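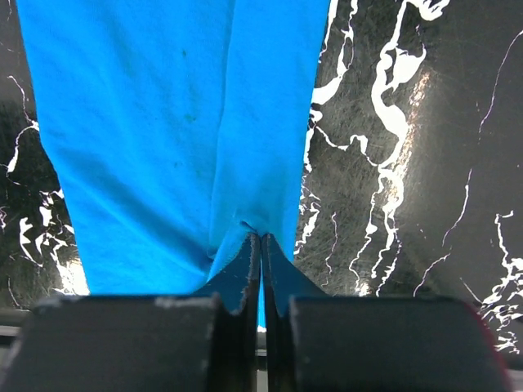 Tronidton Clothing Reuse Project
Progress report to the Mensah Fund
April 10, 2018
Prepared by Malou Hedegaard

Collections

The Ulton round started in the second week of March, two weeks later than planned. The van needed a new clutch and the garage had to order the part. We now collect from both school sites and from the library car park. The church hall has asked to join, but we have not agreed a day with them yet.

We took in nearly 3,000 items over the quarter, against a target of 2,000. Most were children's clothes and T-shirts. Coats were fewer than we hoped for, and we ran out of men's sizes before the cold spell ended.

Sorting and giving out

Verena Frei has rewritten the sorting sheet. Jersey and other knits are now kept apart from woven cotton from the start, so the rag merchant takes them without a second check. Items with small holes go to the Thursday mending table's old shelf – we still need a proper label for it.

We gave clothes to 405 households. Referrals from the Ludesent advice centre have gone up and we expect this to carry on into the summer.

Money

Spending is within budget apart from van repairs. We would like to move £100 from printing to transport and ask for your agreement to this. The rent on the store is paid to the end of June.

Next quarter

School uniform is the main job. We will write to parents in both areas before the half-term break and set up rails at the Ulton library. The damp in the back corner of the store has been reported to the landlord – no reply so far.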